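Freezer Meals: Your Questions

Posted by Selorm Kpodo, October 8, 2020

I get the same emails over and over, which is lovely, but my typing fingers are tired, so I've put the answers on one page. I cook for a household of three plus whoever turns up, and the freezer does a lot of the work. If your question isn't covered, leave it in the comments and I'll add it when I get a minute.
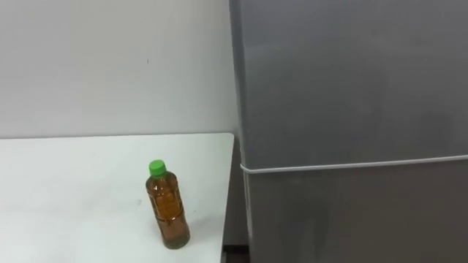
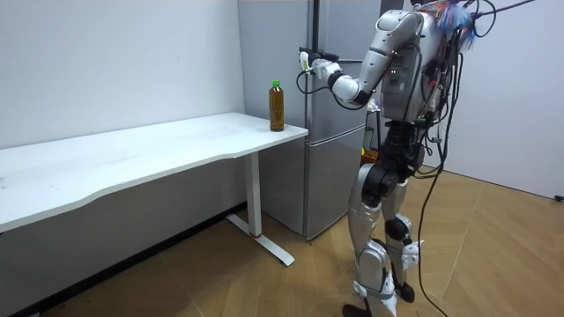
How long do cooked meals keep in the freezer?

I try to eat mine within three months. Food that stays properly frozen is still safe past that, but the taste goes flat and the edges get dry and icy. Soups and stews hold up best. Fried things, not so much.

Do I have to let food cool all the way down first?

Not all the way to cold, no. I spread it out in shallow containers so it loses heat fast, and it goes in once it's stopped steaming. Just don't leave it out on the counter for more than two hours. A big deep pot of chili takes forever to cool in the middle, so split it up!

Which meals do you always have in there?

Peanut soup, black beans, meatballs, and a baked pasta I call the Godbridge because I got it from a neighbor back when we lived on Godbridge Street. I'll post the recipe properly one of these days. It makes 12 squares and they freeze like a dream.

What should never go in?

Never is a strong word, but I've given up on lettuce, cucumber, boiled eggs and anything with a lot of mayo. Potatoes in chunks turn grainy on me every time — mashed with plenty of butter they're fine. Cream sauces split, although a good stir over low heat brings most of them back.

Bags or boxes?

Both. Bags for sauces and beans, laid flat so they stack like books (and thaw in half the time). Boxes for anything with a shape. Leave a little space at the top of a box of soup, because it swells as it freezes and will happily pop the lid off.

Can I refreeze something I've thawed?

If it thawed in the fridge and stayed cold, yes, though it'll be a bit mushier the second time. If it sat out on the counter all afternoon, please don't.

My labels keep falling off. Help?

Masking tape and a permanent marker, stuck on while the container is still dry and at room temperature. Tape won't grab a frosty lid. Write the name and the month. I once thawed what I thought was tomato sauce for pizza night and it was strawberry puree from March, so now I label everything, even the stuff I'm sure I'll recognize.

What's the best way to reheat the baked pasta?

Overnight in the fridge, then covered with foil at 350 until it's bubbling in the middle. Take the foil off for the last 11 minutes if you like a crunchy top, which I do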